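Haus Wiltholm, Textilwerkstatt
Zum Monatsthema Mai: Hosen und Jeans richtig zusammenlegen. Wir informieren in mehreren Beiträgen. (1/5)

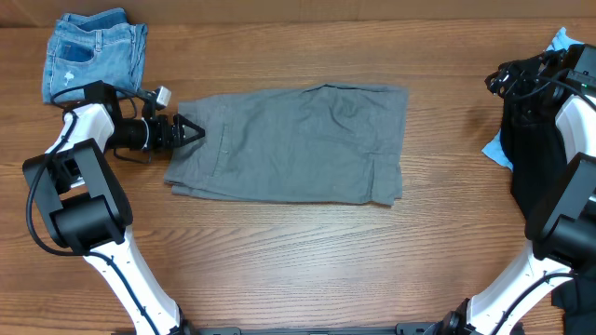 Gyula Virág: Gilt die Empfehlung, zuerst längs zu falten, auch für Jeans mit hohem Bund? Bei mir rutscht der Stapel im Schrank regelmäßig auseinander.

Vielen Dank für die Rückfrage. Die Empfehlung gilt unabhängig von der Bundhöhe. Bitte legen Sie Bein auf Bein und streichen Sie den Stoff vom Bund zum Saum hin glatt. (2/5)

Taschenbeutel sind vor dem Falten vollständig nach innen zu legen. An schrägen Eingriffen bilden sich sonst Wülste, die sich durch alle Lagen drücken. (3/5)

Jeans und leichtere Stoffe werden getrennt gestapelt – schwere Stücke stets nach unten. Für Regalfächer mit 40 cm Tiefe genügt in der Regel eine Faltung in drei Teile. (4/5)

Das Merkblatt »Falten und Lagern« liegt in der Ausgabestelle Jorncombe aus und wird auf Wunsch zugesandt. Anfragen zu Strickwaren beantworten wir im nächsten Monat gesammelt. (5/5)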